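Chapter 4
Can It Lay the Table Yet?

Ask a class which chores they would hand to a machine and you will hear the same wishes every year: the ironing, the washing-up, the table before tea. So how close are we? Closer than when your parents were at school, and still a long way off, and that gap is what makes this such a lovely subject to study!

Start with the fingers. A robot built for one job in a factory can have a hand shaped for that job alone. A kitchen asks for far more from the same pair of fingers.
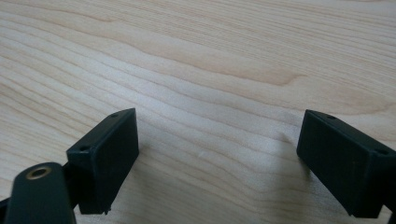 Figure 4.1 Two black gripper fingers, set wide apart over a wooden tabletop.

In the Hendale trials, which we follow through this chapter, a machine was given 643 tries at simple table jobs and finished 441 of them. Plates went well. Cutlery was the trouble, as thin, flat things nearly always are.

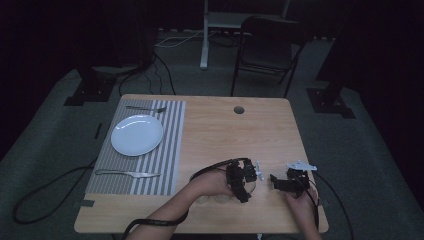

Laying a place is a good test because the rules are short and the handling is hard. A person learns the layout once and then adjusts it without thinking. Even a single setting, with a plate on a striped mat, a fork above it and a knife below, asks for two quite different kinds of grip. The plate has a raised rim to work with, but the knife lies nearly flush with whatever is under it. Section 4.1 begins with that knife, and with the question of how two stiff fingers might get beneath it.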